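Walkthrough checklist, Okel Building, second floor office suite
Completed by: Mihret Weldu
Walked with: Bereket Wolde (tenant side)
Date: 24/10/2024
Marks: OK, FIX, or WATCH. Comments follow each section.

1. Floors and seating corner

Carpet lies flat – OK
Seating clear of walking route – OK
Bins have lids – OK
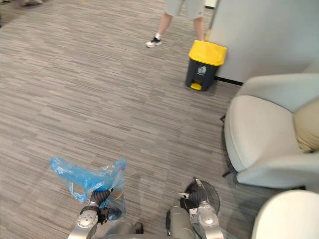
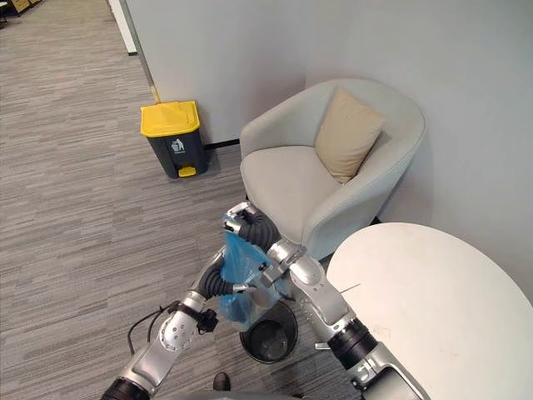
Comments: The main trouble on this floor is trip hazards near the desks, same as in March. Two desks by the copy room run their power leads across the walkway and the rubber cover has curled at one end. Bereket will order a longer cover from Gidey. The seating corner is fine. The armchair is right up against the wall and the pedal bin with the yellow lid stands beside it at the base of the wall, so neither one is in anybody's path. Please keep that corner the way it is when the desks get moved.

2. Exits and routes

Main exit door opens fully – OK
Rear exit door opens fully – FIX
Exit signs lit – OK
Stairwell free of storage – FIX
Floor plan posted by elevator – WATCH

Comments: Rear door sticks at the top corner and needs a shoulder to get it open. It was reported by Ebise Nigatu in the summer and planed once, but it has swollen again. Needs a proper rehang this time. Stairwell had three boxes of Stornov binders on the landing. They were moved while I was there. The posted floor plan still shows the old wall between rooms 5 and 6.

3. Fire equipment

Extinguishers hung and tagged – OK
Extinguisher by kitchen reachable – FIX
Smoke detectors tested – OK
Alarm panel shows no faults – OK
Fire door closers – WATCH

Comments: Kitchen extinguisher is behind the water cooler. Move the cooler, not the extinguisher. The closer on the hall door is slow and stops short of the latch if the window is open. Tag number 336 is hard to read and should be rewritten at the next service.

4. Electrical

Panel has clear space in front – OK
Breakers labeled – FIX
Power strips not chained – FIX
Space heaters – none found

Comments: Breaker 12 has no label. Latifa Hajji thinks it feeds the server closet, but do not switch it off to find out during work hours. One strip is plugged into another under the front desk. Alance can add a wall outlet there, quote was $300 last time we asked.

5. Kitchen and restrooms

Hot water at sinks – OK
First aid kit stocked – FIX
Floor drains clear – OK
Microwave door seals – OK

Comments: Kit is out of medium bandages and the eye wash has expired. Shewit Gashaw has the key to the supply cabinet.

Rear door and kitchen extinguisher come first. Send fixes to Mihret, with a photo of each one when it is done.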